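Notebook, hand-held gripper build
Shared workshop, the bench at the back
October, Sunday, started after lunch

Continuing from the last entry. The second unit is assembled, so from today I can work with a pair. I write down everything in order, also the things which did not go well, so that Barış Gezer can read it when he comes in the evening and we don't repeat the same discussion.

State at the start: unit A is the old one, with the fingers reprinted. Unit B was finished on the last visit, except that its cable was too short and pulled the connector when I turned my wrist. I put the longer cable and tied it with a loop near the body. Now I can turn the wrist fully in both directions and nothing pulls. The loop is ugly, but I leave it.

Finger pads. We had three pours. The first one was too soft and it tore at the root after one afternoon. The second had bubbles. The third is the one we use now, the orange mix from Özkan, with the fine ridges on the contact side. I weighed both parts this time on the kitchen scale instead of judging by eye, and I let the cup stand before pouring. It came out of the mold clean. I cut the rest of the skin off with a knife, slowly, always away from the ridges.

What I learned about the pads, for next time:
Do not glue to the print before washing the print. The first pair came off in my hand.
Put the pad in from the tip side and push down. From the side it folds.
The screws on the finger plate, tighten in a cross order and only until the head touches. With more force the plate bends a little and the fingers do not meet at the tip.

The last one cost me more than an hour. The fingers of unit A closed well at the root and left a gap at the tip, and I thought that the linkage was wrong. I opened the whole mechanism, cleaned it, closed it again, same gap. Then I loosened all the plate screws by a half turn and the gap became smaller. So the linkage was good from the beginning. I wrote "HALF TURN" with marker on the box of the hex keys.

Markers. I printed them again on matte paper, because the glossy ones gave a reflection when the ceiling light was on. The size on paper must be the same as in the settings file, and the printer at the workshop likes to scale to page. I measured with the caliper before cutting. Keep the white border! I cut the border off two of them in the first batch and the detection was very bad with these two.

Width calibration, unit A: open fully, close fully, five times, slowly. The script gave a clean result at the second try. At the first try my sleeve was over the left marker for part of the time. Unit B: clean at the first try.

After this I prepared the table for the kitchen set. The task for this round stays as we agreed: the lid, the ladle, and then the two units together. I want the background quiet, so the dark cloth stays up for all recordings.
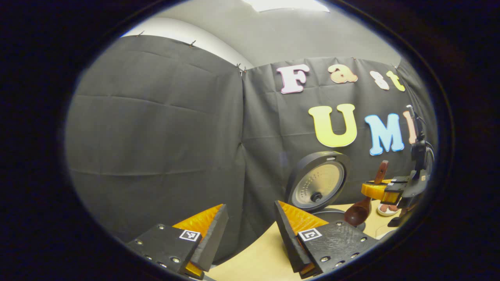 The lid is harder than I expected. It is held by the knob, and the knob is round and smooth, so the pads must touch it near the middle of their height. If I take it with the tips only, the lid turns by itself and then hangs at an angle that I can't correct without putting it down. I practiced 28 times without recording anything. The first ten or so I don't want to talk about. Near the end it was reliable when I came from the front with the wrist straight. From above it is still luck.

For the ladle I tried two grips, in the middle of the handle and close to the bowl. The middle is more comfortable for the arm, but the bowl is heavy and it swings. Close to the bowl there is no swing, but then the fingers hide most of the bowl from the camera. I chose a point one hand width above the bowl. We should both use the same point, otherwise the data from me and from Barış will be two different tasks.

Recording, first block: 33 takes, all with unit A alone. I looked through them quickly on the laptop. In four of them I moved too fast at the end and the tracking jumped. I threw these four away and noted the numbers in the sheet. In one take somebody opened the big door and the light changed, but the tracking was good, so I kept it.

Second block, both units. Here I had a problem with the start. The two recordings must begin close together, and I have only two hands, which are both in the grippers. I asked Barış by phone and he said to start both first, and then make one clear open and close with both hands at the same time, so that we can align them later from the finger width. It works. I do it now at the beginning and also at the end of each take. When I compare the two, the difference stays the same through the take, so there is no drift that I can see.

The card of unit B was full in the middle of this block. It said 737 MB free when I started and I believed it was enough. It was not. Three takes have no second view. I deleted them from both sides so that the folders keep the same count. From now on: empty card before every block, no exceptions.

Transfer to the laptop was slow, then I changed the cable and it was normal. The white cable with the tape goes into the bin. (I wrote this also in September and the cable was still here today.)

Processing. I ran the tracking on the first block while I was eating. The map was built from a slow walk around the table before the first take. In the last session the map failed two times, and I think the reason was that I made the walk too close to the cloth, where it has almost nothing to hold on to. Today I stayed farther back and included more of the room, and I moved up and down also. It built at once. Please make the walk like this, slow, with both table and room, and don't point to the cloth only.

The total is now 168 good takes, if I count the older ones from the Skundale bench. I am not sure that we should count them. The table there was higher and the pads were the second pour. My opinion is to keep them in a separate folder and train one time with and one time without. Barış had the opposite opinion last week, so this is for the evening.

Weight. After two hours my right forearm was tired and the last takes are slower than the first ones. Unit B feels heavier in the front. I would like to move the mount back by one hole, but this changes the view and then the takes before and after don't match. So no change until this round is finished. I made a note for the next version of the body, together with the wish for a softer handle. Some foam tape on the grip would already help.

Parts: the small screws from Ullberg came in the wrong length again, 2 mm too long. They can be used on the outside plate with a washer, not inside, there they touch the rail. I put them in a bag with a label. The nuts are correct. We also need:
more release spray, the can is almost finished
matte paper
one more card, the same type as in unit A
hex key 2.5, the old one is round

Barış came at 19:30 and read this. His remarks: the ladle point is fine for him. He wants more variation in where the lid stands at the start, because in my first block it is nearly always in the same place. He is right, I looked at ten takes and the lid moves only a few centimeters. Second block is better. He also thinks that the takes from Skundale should stay in. We agreed to try both ways and let the result decide, with the same seed and the same number of steps.

He tried the lid from above and got it three times from five, so maybe it is not luck and I must learn it from him.

Next session:
1. Block three, lid in new positions, left side of the table also.
2. Barış makes half of the takes.
3. Check the pads of unit A at the root. I saw a thin line on the left one, maybe only from the mold.
4. Copy everything to the Nesuvstead drive before anybody formats a card.

Batteries are on the charger, the left one was at two bars.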